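Serviceportal der Skallska Gebäudeverwaltung
Vorgang 2902-241 · Kategorie: Heizung und Warmwasser · Status: gelöst, Beobachtung läuft

Betreff: Schwankende Warmwassertemperatur im Objekt Grarum, Haus B, 2. und 3. Obergeschoss

Meldung der Mietpartei
In den Teeküchen und Waschräumen des 2. und 3. Obergeschosses wird morgens zwischen 7:00 und 8:30 Uhr kein ausreichend warmes Wasser bereitgestellt. Die Temperatur fällt nach kurzer Entnahme ab und steigt erst nach mehreren Minuten wieder an. Im Erdgeschoss und im 1. Obergeschoss treten keine Beeinträchtigungen auf. Das Problem besteht seit Anfang August.

Erstbewertung durch die Leitstelle
Der Vorgang wurde mit mittlerer Priorität angenommen. Die Fernauslesung der Heizzentrale zeigt eine konstante Speichertemperatur von 60 °C. Eine Störung des Wärmeerzeugers liegt nicht vor. Die Rücklauftemperatur der Zirkulation in Strang 3 liegt morgens deutlich unter dem Sollwert. Die Fachfirma Pullell Haustechnik wurde mit der Prüfung vor Ort beauftragt.

Protokoll Ersttermin, 9:15 Uhr
Geprüft wurden Speicherladung, Zirkulationspumpe, Rückschlagklappe und Strangregulierventile.
Speicherladung: ohne Befund.
Zirkulationspumpe: läuft, Zeitprogramm jedoch auf Beginn 7:45 Uhr eingestellt. Nach Unterlagen des Betreibers ist 5:30 Uhr vorgesehen.
Rückschlagklappe: dicht.
Strangregulierventil Strang 3: schwergängig, Voreinstellung nicht mehr ablesbar.
Das Zeitprogramm wurde noch am selben Vormittag auf 5:30 Uhr zurückgestellt. Für das Ventil wurde Ersatz bestellt.

Rückmeldung der Mietpartei
Die Situation im 2. Obergeschoss hat sich gebessert. Im 3. Obergeschoss bleibt die Temperatur in den Räumen am Ende des Strangs weiterhin unbefriedigend. Gemessen wurden an der Zapfstelle der Teeküche 41 °C nach einer Minute Vorlauf.

Protokoll Folgetermin, 6:40 Uhr
Das Strangregulierventil in Strang 3 wurde ausgetauscht, Fabrikat Ponce, thermisch geregelt. Für die Arbeiten war der Strang von 6:40 bis 8:05 Uhr abgesperrt. Nach dem Einbau wurde der Strang gespült und entlüftet. Insgesamt wurden 11 Zapfstellen kontrolliert. An allen Zapfstellen wurden nach einer Minute mindestens 55 °C erreicht. Im Rücklauf von Strang 3 stellte sich eine Temperatur von 56 °C ein.
Ein Perlator im Waschraum des 3. Obergeschosses war stark verkalkt und wurde ersetzt. Die Dämmung im Schacht wurde auf einer Länge von 100 cm ergänzt.

Hinweis der Leitstelle
Das abweichende Zeitprogramm geht nach Auswertung des Reglerspeichers auf einen Spannungsausfall Ende Juli zurück. Der Regler hatte nach dem Wiederanlauf die Werkseinstellung geladen. Die Pufferbatterie wurde erneuert, die Sollwerte wurden gesichert. Die Mietparteien werden gebeten, Meldungen zur Wassertemperatur mit Raumnummer, Uhrzeit und Dauer der Entnahme zu versehen.
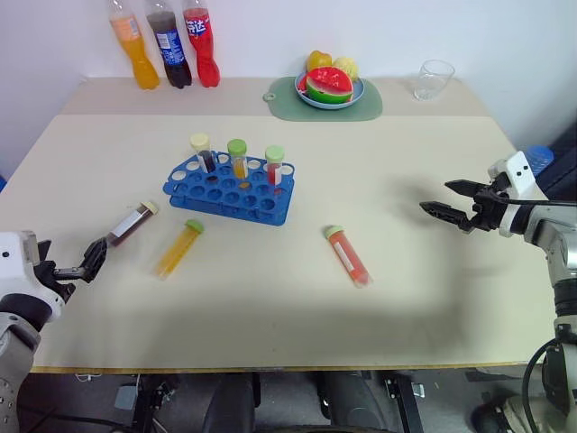

Rückfrage der Mietpartei: Muss das Wasser in den Teeküchen nach dem Ventiltausch vor der ersten Nutzung noch einmal gespült werden?

Antwort der Leitstelle: Der Strang wurde nach dem Einbau vollständig gespült, eine weitere Spülung durch die Mietpartei ist nicht erforderlich. Zapfstellen, die länger als drei Tage nicht genutzt wurden, sind wie bisher vor der Entnahme bis zur Temperaturkonstanz ablaufen zu lassen.

Weiteres Vorgehen
Die Rücklauftemperatur in Strang 3 wird für vier Wochen über die Fernauslesung aufgezeichnet. Bei Unterschreitung von 55 °C erhält die Leitstelle eine automatische Meldung. Kosten entstehen der Mietpartei durch diesen Vorgang nicht. Der Vorgang wird nach Ablauf des Beobachtungszeitraums geschlossen, sofern keine erneute Meldung eingeht.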